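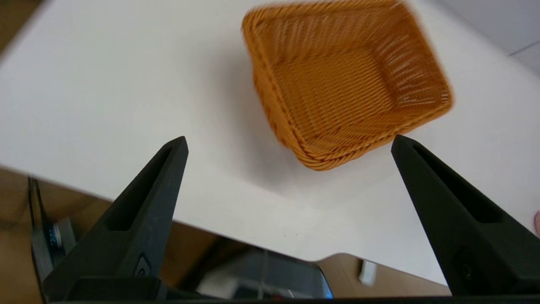 Issue 41

Looking after the basket arm

Quite a few of you wrote in after the February issue to ask how the little gripper arm at the white table gets looked after between sessions, and since Réjean Bergeron had just spent the better part of two days giving it a proper going-over, I asked if I could pull up a stool and take notes. He said yes, on the condition that I held the flashlight. So what follows is partly his advice and partly my own scribbles, and I hope between the two there is something useful for those of you who keep a similar arm going at Charbonneau or at home.

For newer readers, the arm works on the Hilatico job, which is all about household containers: picking them up, putting them down, handing them over, turning them around. The woven basket in the orange-amber color has become everyone's favorite test piece. It is harder than it looks! A plain box has flat sides and the fingers either have it or they don't, but a weave gives a bit when you squeeze it, and the rim along the top is thicker than the walls, so the fingers can settle in one spot and then slide to another. It also has gaps that a bright table shines straight through, and that makes the edge of it a tricky thing to pick out for the wrist camera, especially once it's moving.

Réjean starts every service with the fingers, and he starts by looking and keeps his hands off. The two black fingers should lean in toward each other like a pair of jaws, and with the gripper fully open he wants to see both tips in the wrist view, one on each side, with plenty of tabletop between them. If one tip sits noticeably higher or farther in than the other, something has moved, and there is no sense in going on to anything else until you know what. He keeps a saved view from the day the fingers were last fitted and flips back and forth between that and the live one. I tried it myself and I was surprised how quickly your eye catches a small lean when the two pictures alternate.

After that comes the power. He shuts the arm down with the wrist resting on a folded towel, waits for it to go slack, and only then goes near the screws. Each finger is held down low, close to the base, and on our arm it was the left one that had backed out a little. He took both fingers off, wiped the seats with a dry cloth, and put them back with a tiny dab of the removable thread locker (please do use the removable kind, I have seen what happens with the other one and it involved a drill). He tightens one side, then the other, then goes back to the first, and he does the last bit with the short end of the key so he can't lean on it too hard.

The long slots down the fingers deserve a paragraph of their own. They keep the fingers light, and they also collect things. Ours had a fair amount of fluff packed in, along with one splinter of something pale that none of us could place. A soft paintbrush gets most of it out, and a wooden toothpick does the rest. Réjean doesn't care for compressed air so close to the wrist, as he says it only moves the dirt to somewhere you can't reach, and I have to say that after watching him blow out my keyboard last year I am not going to argue.

Then there is the camera. It sits so near the work that a smudge you would never notice on a larger lens turns into a gray cloud over a good part of the view. Lens tissue, one drop of cleaner on the tissue and never on the glass, and a light hand. While he was there he checked the cable loop at the wrist by turning the joint slowly by hand from one end of its travel to the other. The loop had been catching a little at the far end, so he gave it another 2 inches of slack and moved the tie. I would put this on your own list if you haven't looked in a while, because a cable that catches will work perfectly well right up to the afternoon when it doesn't.

The next part was the one I had come for, which was the exposure. Several of you have complained that your containers go to soft streaks as soon as they are lifted, and we get that too. In the picture at the top the basket is in the air over the table and you can see how the strands smear together, most of all down the right side, where the edge more or less melts into the white. Some of that is going to happen with anything that moves close to a lens. Still, there are things to try. Réjean shortened the exposure first, then brought the gain up a little to make up for the lost light, and then went back and forth between the two for longer than I had expected, with a good deal of muttering. He would like a darker mat under the work as well. I like our white table, it's easy to keep clean and you can spot a crumb on it from across the room, so that discussion is still open and I'd be glad of your opinions.

Once everything was back together he ran his usual warm-up, 40 open-and-close cycles with nothing in the gripper, listening more than looking. He says a healthy gripper makes the same dull sound at both ends of the stroke. After that he ran 50 picks with the basket at the slow speed, turning it a bit between picks so the fingers came at a different part of the rim each time. He keeps his own fingers well clear of the jaws while anything is powered, and he has asked me to remind everyone of that, so consider yourselves reminded. Keep the stop button where your free hand naturally falls, too. Ours had wandered behind a stack of Wakov manuals, and it has now been moved back.

As for the basket, it gets a quick check of its own. Run a thumb along the rim and feel for loose strands, since a loose end can hook over a fingertip. If you find one, tuck it back into the weave and leave the glue in the drawer, as a hard lump of glue gives the fingers something to ride up on.

Réjean is writing up his settings for the wrist camera on the Vakham folder, and they should be there by the time the next issue goes out. If you have a different way of cleaning out the finger slots, or a mat you are fond of, do write and tell me. I read everything, even if I am slow to answer, and I still owe three of you a reply about belt tension.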